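Saturday at the Plataver open day

Back late, feet sore, typing this up before I forget it. November 23, 2024, open doors at Plataver, doors at ten, queue from half nine. Went with Yolanda Valcárcel, who runs the back room of a launderette and wanted one question answered. Can any of this fold a towel yet. And will it do it when I'm not stood there.

Getting in first. Trading estate past the ring road, no signs till the last roundabout. Parking free but full. Name badge, a lanyard, a paper map with the halls numbered the wrong way round. Coffee was 16 minutes of waiting. Fine coffee.

Hall one was mostly shops and warehouses. Echevarría had the big stand, shelf stacking for small grocers. Tins, jars, cartons. Their arm put a jar of chickpeas on a shelf, label out, very neat, and then another. Slow but I'd have it. Then a man in the crowd asked for a bag of rice and the chap on the stand went a bit quiet. Bags are on the list, he said. For March. Boxes and jars are the easy bit, everyone told us the same all day, in different words. Hard things with flat sides. The minute it sags or slips you're into another price bracket.

Price, as people will ask. Echevarría wouldn't say. Vareo would - 400 a month to rent their floor scrubber, service included, and it does look like a thing that works. Went up and down the aisle between the stands all morning, stopped for pushchairs, went round a dropped scarf. Didn't pick up the scarf. Yolanda pointed this out to the rep. He took it well.

Sandwiches at one, egg or cheese. Egg gone.

Hall two was the home stuff and much busier, lots of families. Luvia had a dishwasher loader. Plates yes, mugs yes, wooden spoons dropped down the side twice while I was watching. They had a kitchen mocked up with a real sink and everything. The demo ran every 20 minutes or so and the kids' favourite bit was when it stopped and the woman had to reset it. She was good, very patient, told us straight out that she loads her own by hand. A glass takes it longer than me doing the whole top rack. But she also said last year it couldn't do a glass at all, so.

Talk at two in the upstairs room, folding chairs, 345 people signed up on the sheet and nowhere near enough chairs. Stood at the back. Main points as I scribbled them:

Cloth is hard because it's a different shape every time you put it down.

Clear plastic is hard because it's see-through and shiny, and it moves when you breathe on it.

Cloth in clear plastic, well.

Speed is the last thing anyone works on. First get it right, then get it right 8 times running, then worry about the clock.

Somebody asked about fitted sheets and got the only big laugh of the afternoon. Speaker said ask again when I'm retired.

Yolanda had her hand up the whole time and did get picked in the end. Her point was that in a launderette the folding isn't even the worst of it. It's the bagging. Service washes come in a bag, go out in a bag, and half the morning goes on opening bags, finding the opening, shaking them out, getting a stack of warm shirts in without the stack going over. Thin bags stick to themselves. You lick a finger and hope. A machine hasn't got a finger to lick, she said. The speaker wrote that down, or pretended to.

After that the workshop tour, small groups, lanyards tucked in, no leaning on the benches. This was the part we'd come for and the part I'd queue again for. No stand, no music, no leaflets. Just the work. Cloth and bags, tables with a pair of grippers over them, and people who'd clearly rather talk about it than tidy up for visitors.

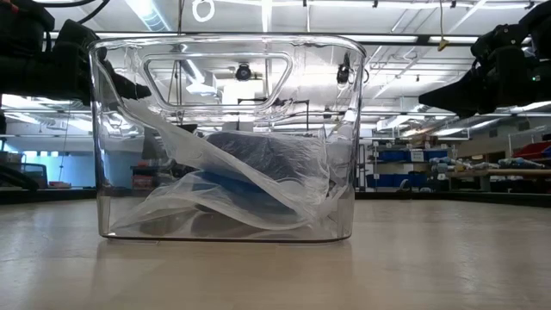 Cloth and clear plastic, in two different views.
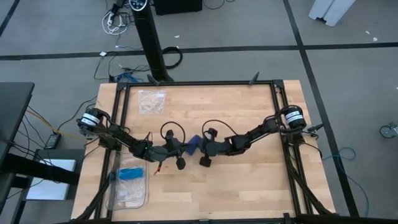

We must of stayed half an hour. Yolanda asked the young woman showing us round how she would rate it against a new starter on a Saturday job. Thought about it for ages. Said a new starter would be better by the end of the first morning, but she'd put the machine ahead on not getting bored. Then said don't quote me, so I've left her name out.

What I took from it - picking up one soft thing with two hands is a job, letting go of it where you wanted it is a second job, and the bag is a third. People in my line (I do the stock for a small hardware shop) tend to think of it as one. You say "put the gloves in the bag" and don't think about it again. I tried to watch my own hands doing it with my coat and a carrier on the way out. Quite a lot going on. Pinch, rub, blow, shake.

So would I buy anything. The scrubber, maybe, if the shop were bigger. The shelf stacker no, we're all odd sizes and blister packs. Luvia's loader no, not at home, I haven't the worktop for it.

Yolanda's verdict was that her job is safe but her knees would like to be consulted. She wants something to carry the wet loads from the washers to the dryers, that's all, a strong trolley with some sense. Asked at three stands. Two gave her a leaflet for somthing else and Vareo took her number.

If you go next time: get there before ten, do hall two first, put your name down for the workshop tour at the desk as you come in as the slots go by eleven. Bring your own lunch. Toilets are by the lift and the map has them on the wrong side.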